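Tinix Red Marker Review: Seven Months In

Posted Friday, December 28, 2018

I bought a pack of Tinix red markers back in May, mostly because I was tired of the Drustesard ones drying out on me. I'm a paper planner person. I print my own grids every month (habits, bills, which plants got watered) and I mark off the cells in red, so I go through a lot of red ink and I have opinions about it!

Color

Love it. It's listed as plain red, but on regular printer paper it comes out pinker than you'd expect, closer to watermelon. If you want a serious stop-sign red for grading papers or labeling boxes, get something else. For me it's cheerful, and it doesn't hide the grid lines underneath.

The tip

Chisel on one end, nothing on the other. I was hoping for a fine tip at this price, and for little cells you really want one. I've ended up turning the marker on its corner and making a short slash in each box, which works once you get used to it. The tip on my first marker went a bit mushy on one side by September, but it still writes.

Smudging

OK, so this is my one real complaint. On coated paper it stays wet forever — I gave it 60 seconds once, dragged my sleeve over it, and wore a pink cuff to work. Plain copy paper is better, but quick strokes still come out streaky, especially if you're scribbling back and forth. I tried the heavier Ostex paper for a couple of months and liked it a lot more. Pricey stuff for a chore chart, though.

Red strokes on a thin-lined grid end up looking like this: 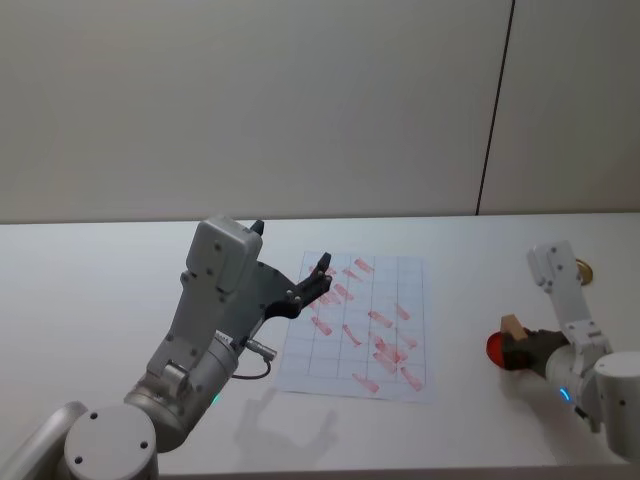 Cap and storage

The cap clicks, and you can hear it click, which my old ones never did. I left one uncapped overnight and it came back after a few scribbles. I keep them lying flat in a drawer.

Would I buy them again?

Yep, already did. I paid $9 for the second pack at Fernandes, the stationery place near my bus stop, and they had the green ones too. Four stars, with one off for the sleeve.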